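Reuse of Single-Screen Cinema Buildings: The Rastitz Theater, Eltenville

Project report, Urban Building History
Submitted by Fadi Azar and Halina Sowa
2nd December

1. Purpose

This report documents the alterations made to the Rastitz Theater in Eltenville between its opening as a single-screen house and its present use as a furniture showroom. The questions were how the auditorium was divided, what original fabric remains, and whether the building could be returned to assembly use without major structural work. The history of the films shown was outside the scope, except where programming explains a change to the building.

2. Sources

The main source was the set of permit drawings held by the Eltenville building department. The set is incomplete. The original sections are missing, and the mechanical sheets for the division into two screens survive only as reduced copies. These were supplemented by newspaper listings, two interviews with former projection staff, and a measured survey of the ground floor and booth level.

The survey was carried out in February with a laser distance meter and a steel tape. Each dimension was taken twice. Where the readings differed, the tape measurement was used. The showroom operator allowed access to all areas except the roof void over the former stage.

3. The building as opened

The theater was built for the Bhattacharjee circuit, a small regional chain that also ran a house in Markenton. The drawings give a capacity of 1,026, divided between a main floor and a shallow balcony. The auditorium is rectangular, with side walls of load-bearing brick and a roof carried on steel trusses spanning the full width. There are no interior columns forward of the balcony.

The main floor sloped toward the screen at a moderate rate and flattened over the front rows. The lobby was narrow for a building of this capacity. Former staff said that lines for popular shows formed inside along the left wall and then out onto the sidewalk, which agrees with the position of a brass rail bracket still fixed in that wall.

4. Division into two screens

The circuit divided the house lengthwise. A stud partition was built down the center line from the front of the balcony to the screen wall, and the balcony was closed. The partition does not reach the underside of the trusses. It stops at the suspended ceiling, and the void above is continuous between both halves.

This detail accounts for the sound problem described in both interviews. Dialogue was reported to carry from one side to the other during quiet passages. Insulation batts were laid over part of the ceiling later, but coverage is patchy and ends well short of the booth wall.

Seats were not re-angled. The original rows were curved to face a central screen, so after the division the rows on each side faced slightly toward the partition. The bolt holes are still visible where the showroom carpet has been lifted and confirm that the rows were left in their first positions.

The booth was kept in its original location. New ports were cut off-center, and the projectors were set at an angle to the screens. The resulting image distortion was corrected with filed aperture plates, one of which was found in a drawer in the rewind room.

5. Site and access

The main entrance faces the street. A secondary exit at the rear leads to the parking lot, which was added when the adjoining parcel was purchased. The lot was designed for 100 cars. 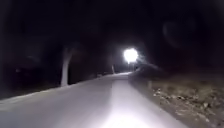
The rear exit doors open outward and are 60 inches wide as a pair. Their hardware has been replaced, but the frames are original. Any return to assembly use would need a second accessible exit on the left side, where the grade outside is lower than the finished floor.

6. Current condition

The floor has been leveled with a timber platform over the original slab. The platform is independent of the walls and could be removed. Plaster on the side walls survives behind the showroom paneling — in good condition on the right, with water damage on the left below a failed gutter. The closed balcony is used for storage and retains part of its stepped flooring.

7. Findings

The division was light construction and did not alter the roof structure or the side walls. Removal of the partition and platform would restore the full volume of the auditorium. The largest costs would be exits, fire separation of the booth, and heating, as the original plant has been removed. A live venue with flat-floor seating appears more practical than a cinema at this location.

8. Limitations

The roof void over the stage was not inspected. Truss sizes are taken from the permit drawings and were not checked on site. The Markenton house was intended as a comparison, but it was demolished before any survey was made and no drawings of it were located.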